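Documentation > Drultance 4 > Guide de l'administrateur > Retirer un poste du parc

Publié en juillet 2023 par Baoshan Feng

Retirer un poste du parc

Cette section décrit le retrait d'un poste client géré par Drultance : transfert des données, libération de la licence, effacement du disque, puis préparation du matériel pour la reprise. Elle suppose que le poste démarre encore. Si ce n'est pas le cas, passez directement à « Préparer le matériel » et libérez la licence depuis la console (voir la note à la fin de « Libérer la licence »).

Avant de commencer

Vous devez disposer :
– d'un compte administrateur sur la console Drultance ;
– du mot de passe de l'archive, d'au moins 8 caractères ;
– d'un accès au serveur de sauvegarde par le port 1480 ;
– de la fiche du poste (nom, service, numéro d'inventaire).

Attention : le retrait est définitif. Une fois la fiche archivée, le nom du poste ne peut plus être attribué à une autre machine.

Transférer les données

1. Ouvrez une session sur le poste avec le compte de l'utilisateur habituel. Avec un compte administrateur, les dossiers personnels ne sont pas tous proposés.
2. Lancez l'agent Drultance et choisissez Archive complète.
3. Cochez Documents, Bureau et Profils de messagerie. Les dossiers réseau sont grisés, car ils sont déjà enregistrés côté serveur.
4. Saisissez le mot de passe de l'archive, puis cliquez sur Démarrer.
5. À la fin de la copie, ouvrez le journal et cherchez la ligne « Archive vérifiée ». Si elle manque, relancez la copie sans supprimer la première archive.
6. Sur la console, ouvrez l'archive et restaurez 2 fichiers au hasard dans un dossier temporaire. Vérifiez qu'ils s'ouvrent.

Note : les boîtes aux lettres créées avec l'ancien module Zurenico ne sont pas reprises par l'agent. Exportez-les à la main avant l'étape 2 et placez le fichier exporté dans Documents.

Note : depuis la mise à jour de février, l'agent conserve aussi les signatures de messagerie. Les archives plus anciennes n'en contiennent pas.

Libérer la licence

1. Dans la console, ouvrez Parc > Postes et sélectionnez la machine.
2. Cliquez sur Détacher la licence. L'état passe de Actif à En attente.
3. Redémarrez le poste une fois, connecté au réseau. L'état doit passer à Libre.
4. Désinstallez l'agent depuis le panneau de configuration.

Si l'état reste sur En attente, vérifiez que le pare-feu du site ne bloque pas le port indiqué plus haut.

Note : pour un poste qui ne démarre plus, choisissez Détachement forcé. Le motif est obligatoire et apparaît dans le rapport annuel.

Effacer le disque

1. Démarrez le poste sur la clé d'effacement générée par la console (Outils > Créer une clé).
2. Sélectionnez le disque interne. Contrôlez sa capacité avant de valider – un disque externe oublié apparaît dans la même liste.
3. Choisissez Effacement standard, ou Effacement renforcé pour les services comptabilité et ressources humaines.
4. Enregistrez le certificat sur la clé, puis importez-le dans la fiche du poste.

Attention : ne coupez pas l'alimentation pendant l'effacement. Un effacement interrompu doit être repris depuis le début et ne produit aucun certificat.

Préparer le matériel

Les postes rendus au prestataire Hekano partent fermés, tels quels. Ceux qui sont démontés sur place pour récupérer des pièces doivent être ouverts comme suit.

1. Éteignez le poste, débranchez le cordon secteur et appuyez quelques secondes sur le bouton de mise en marche.
2. Couchez la tour sur un plan de travail stable et retirez le panneau latéral.
3. Touchez une partie métallique nue du châssis avant de manipuler les composants.
4. Sortez le disque et collez-y une étiquette portant le numéro d'inventaire.
5. Si le processeur est récupéré, relevez le levier du support et soulevez-le sans l'incliner. Rangez-le dans un étui antistatique.
6. Retirez les barrettes de mémoire en écartant les clips.

Attention : n'ouvrez jamais le bloc d'alimentation, même débranché.
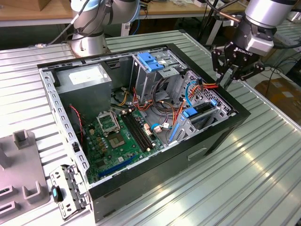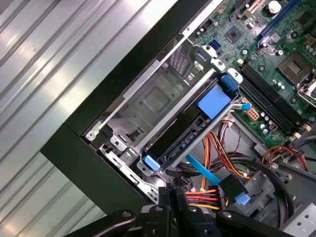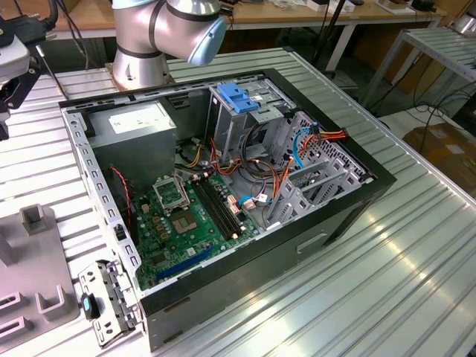
Tour ouverte, carte mère apparente.

Clore la fiche

1. Notez dans la fiche les pièces conservées et leur emplacement de stockage.
2. Indiquez la destination du boîtier : Hekano, dépôt Ivanov ou réserve interne.
3. Joignez le certificat d'effacement si ce n'est pas déjà fait.
4. Cliquez sur Archiver. La fiche reste consultable dans Parc > Historique.

Le bon d'enlèvement est généré à l'archivage, au format PDF. Imprimez-le et glissez-le dans le carton avec le matériel.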